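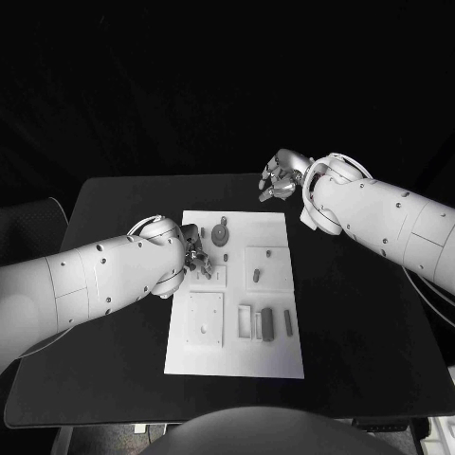

By Graciela Zúñiga
Revised July 2020

Chapter 6
The Junket Interview

Key terms in this chapter: junket, slot, roundtable, embargo, approved topics, minder, copy approval, pool quote

Most of the interviews with actors that appear in newspapers, magazines and entertainment websites are not arranged one at a time. They take place at a junket, an event paid for by a film distributor or a television company and held shortly before a release. The cast sit in separate hotel rooms and reporters are brought in to them in turn. A reporter at a small title may do nearly all of his or her star interviews this way and never meet an actor under any other conditions.

Chapter 5 looked at the red carpet, where contact is brief and the questions are short. The junket gives a reporter more time, but it also comes with more rules. This chapter describes how the day is organised, who decides what may be asked, and how the material is used afterwards. It follows one junket from start to finish, the London press day for the film Flolgate, run by the publicity agency Echeverría on behalf of the distributor.

6.1 How the day is arranged

The agency draws up a schedule several weeks ahead. Titles apply for places and the agency ranks them, mostly by audience size but also by the kind of reader the distributor wants to reach. For Flolgate the agency wanted readers under thirty, so the website Jalo was offered a one-to-one interview with the female lead, while two national newspapers with older readers were offered a roundtable.

A one-to-one interview is what it sounds like, although there will nearly always be a third person in the room. A slot may last anything from four minutes for television to twenty minutes for a magazine. In a roundtable, a group of reporters share one actor for a fixed time and every reporter may use every answer. Roundtables are cheaper to run and less tiring for the actor. Reporters tend to dislike them. A good question benefits the whole table, and some people hold theirs back in the hope of catching the actor on the way out.

Over two days the Flolgate cast gave 73 interviews between them. The male lead did the largest share and was asked about his accent in most of them.

6.2 The rules and who sets them

Before the day each reporter receives a form. It usually covers three things: the embargo, meaning the date and time before which nothing may be published; the use of the material, for example whether it may be sold on to another title; and the approved topics. The last of these causes the most argument.

Approved topics are sometimes given as a list of what may be discussed (the film, the director, the training for the fight scenes). More often they are given as a list of what may not be. A recent break-up, a court case and a dispute with a former employer are common entries. The list is drawn up by the actor's personal publicist, who works for the actor, and passed on by the agency, which works for the distributor. The two do not always want the same thing. A distributor may be quite pleased to see a film's star in the news for any reason during the week of release.

The third person in the room is the minder, normally a junior member of the agency. The minder keeps time and steps in if a question strays outside the list. In practice a minder will often let one such question pass if it is put politely and comes near the end. A reporter who asks it first may find that the slot is over.

Signing the form does not settle the matter of what is fair to ask. Some editors tell their staff never to sign a list of banned topics. Others sign and keep to it. A third group sign and ignore it, and accept that they may not be invited again. The case study in section 6.5 concerns the television drama Harkix, where a reporter for a regional paper asked about an actor's unpaid leave from the series and was asked to hand over the recording. You should read it with the section on ownership of notes in Chapter 3 to hand.

6.3 After the interview

A ten-minute interview gives a reporter between a thousand and two thousand words of speech. The Jalo recording from the Flolgate day came to 1,484 words when typed up, including the questions. The published article quoted less than a fifth of them. The rest was repetition, polite agreement, and a long answer about catering.

What the reader finally sees depends on choices made at this stage. The same answer can be run as a full quotation, cut down to one sentence, or put into the reporter's own words. It can also be moved. An actor who said at the end of a slot that she was "ready to be at home for a bit" may find the remark in the first paragraph, under a headline saying that she is giving up work. The words are accurate. Whether the article is accurate is a different question, and you will be asked to judge several such articles in the exercises.

Copy approval, where the actor's side reads the article before it is published, is refused by most British newspapers and granted by some magazines. Quote checking is a milder form, in which only the quoted words are sent back. Neither is normally offered at a junket, where the number of titles makes it impractical.

Before you read on

Find two interviews with the same actor published in the same week in different titles. Mark any answers that appear in both. Note whether either article tells the reader that the interview was given at a press event, and where in the article it does so. Keep your marked copies, as you will need them again in November for the assessed piece on sources.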